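Workshop tips: comparing hand grippers on laundry, quick notes

Typing this up between batches so excuse the spelling. Notes from trying hand-held grippers on clothes and bedding. Mostly things I wish I'd written on the wall in August. Skip to the jaw part if you already own one.

Before you pick anything up

Wipe the finger pads. Alcohol, lint-free rag, ten seconds. Lint builds up on rubbery pads fast and then a T-shirt that held fine in the morning slides out after lunch and you blame the spring.

Check every screw. Finger screws first, then the linkage, then whatever holds the camera. Paint pen stripe across the head and onto the arm, so you see at a glance if one has turned. Blue threadlocker, tiny drop. Never red. Ask me how long it took to drill one out.

Same garment for every gripper. Same fold, same spot on the bed. I was swapping shirts for a whole week and the numbers meant nothing. Threw them out.

The ones on the bench

Galletti hand unit. Light. Nice trigger, short pull. Fingers close parallel, good on towels and anything with a thick hem. Bad on thin cotton lying flat, the tips skate over the top and you get nothing. Fix below.

Norklow. Heavier, you feel it in the wrist by mid afternoon. Curved tips that hook under an edge, so much better on a flat shirt. Snags on knits though. Keep it away from anything with a loose weave, lost a decent sweater that way.

Stundden controller box. Not a gripper, just the thing both of them plug into. Fine once set up. Two gotchas: the plug goes in upside down if you push, and it forgets the jaw zero when power drops. Re-zero after every power cut. Every one. Write it on tape and stick it on the lid.

Park clamp. Holds the camera. Cheap, works, rubber liner dries out. A strip of old bike inner tube does the same job.

Jaw settings that worked for me

Full close on cotton. No half measures, half close just drags it.

Back off a touch on fleece or the tips punch through the pile and you come up with fuzz.

Towels: grab the corner not the middle. Middle grabs fold up into a lump and you can't lay it down again.

Flat thin shirt with parallel jaws: come in at a low angle, push an inch, let it bunch, then close. Pinch the wrinkle. Works most times. For the skating problem a strip of heat shrink over each tip helps too, replace when it goes shiny.

Denim. Slow. That's the whole tip.

Scoring

Keep it dumb. Pick up, move, put down, open. Got it or didn't. I tried a scale of one to five and my fives in the morning were threes by evening.

I stopped at 1005 tries on the Galletti and went back for the Norklow the next day, the wrist was done. Do sets of 10 and swap hands or swap people. You get sloppy and the log gets sloppy with you.

File names: gripper, garment, set number. In that order. I had a folder of 4000 clips named by time only and sorting that was a misery.

Camera bits

Both fingertips in view when fully open. If you only see one you will misjudge the close, every time.

Lock exposure. White wall plus dark clothing and auto exposure goes up and down like a yo-yo. Same for white balance if you have tube lights overhead.

Turn the wrist slowly. Fast turns smear and the tracking gives up. A full 360 look around the bed before you start a set gives it something to hold on to, and leave some stuff around the room, it hates blank walls. I tidied everything once and it drifted so bad I had to redo teh lot.

Cable over the shoulder, not under the arm. Velcro tie at the elbow.

The bed

Fitted sheet, plain color, pulled tight. Patterned sheets make the edges of clothes hard to see in playback. Loose sheets get picked up with the shirt. Check the corners every few sets, they creep.

Work from the side, headboard to your left or right but always the same one. Pile the not-yet-done clothes at one end and keep the middle clear for the piece you're on.

Blue on pale sheet, easy to follow in playback:
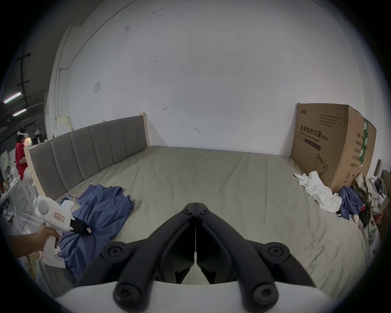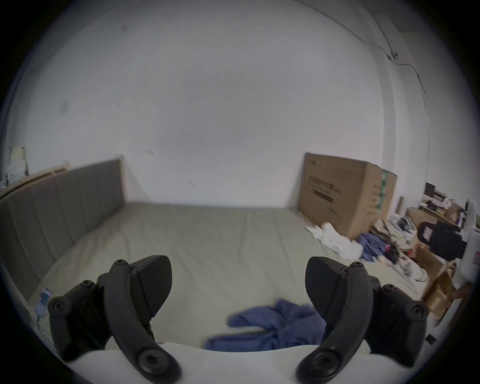

Dark gray on a gray sheet is the opposite, avoid.

Shake each piece out and drop it fresh between tries. Don't arrange it. You will start arranging it nicely without noticing, and then your gripper looks great and falls over the first time someone else throws a shirt down.

After

Open the jaws before storing. Left closed under spring load the pads take a dent and then you get a gap right where you need the pinch.

Batteries out, charger on the metal shelf and not on the bed. Obvious, I know.

Copy clips off the same day. Check one from the start and one from the end, if both play you're probaly fine.

Which one to get? For a mixed basket, Norklow, and rest your wrist. Towels and sheets only, Galletti with the heat shrink. Will redo the denim sets when the new pads come and add them under the jaw settings.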